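Foam finger pads fraying after a few weeks -- is foam just the wrong stuff?

Tags: Grippers & End Effectors, Home Builds, Materials
Last updated: November 24, 2019

Wilmer Ayala

I'm building a pair of hand-held grippers in a shared workshop in Pristcombe. The plan is to record myself handling wooden boxes and use that later to teach an arm. I'm not convinced the second half will ever work, but the grippers I can at least fix.

The pads are black foam glued to printed fingertips. Everybody on the build threads swears by foam. Mine is fuzzy along the edges, one pad has started to lift at the top, and the other has a thread hanging off it. 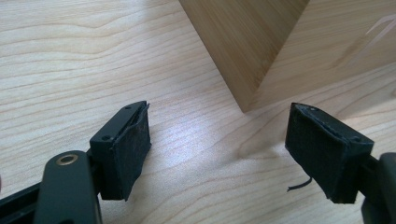 Can I trim the loose bits, or do I have to replace the whole pad?

Trim the thread with small scissors and leave the rest alone until the lifted edge reaches the part that touches the wood. Once it does, peel the pad, clean off the old glue and stick on a new one.

That was the advice I got at the workshop, and it sounds like a way to put off the problem. Is rubber sheet any better? I paid 2 dollars a pad for this foam and was told to expect 500 grips from each. I wrote down 167 before the edges went.

Marleny Ñahui

The 500 figure means nothing unless somebody says what was being gripped. Square wooden corners are hard on foam. I'd try thin silicone sheet, but don't believe anyone who says it lasts forever either -- mine got dusty and slid off smooth wood until I wiped it. Round over the pad edges before gluing. And check that both fingers meet flat. If one is tilted even slightly, the edge takes all the load and any material will fray.

What are you practicing on? If it's a box with dividers, the pads may be catching on those.

Wilmer Ayala

It's a hinged box with nine compartments and a clear panel in the lid. The dividers are thin, so you may be right. I'll try rounding the edges first, and I still doubt the silicone. 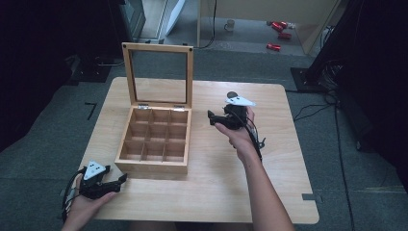

Other replies

Tavton

just use rubber bands. 200 in a bag, wrap them round the finger, swap when they snap. worked on mine

Related posts
Glue that holds foam to printed plastic
Do marker plates need to be flat?
Onishi linkage feels loose at the pivot
Plaledik hinge kit, worth the money?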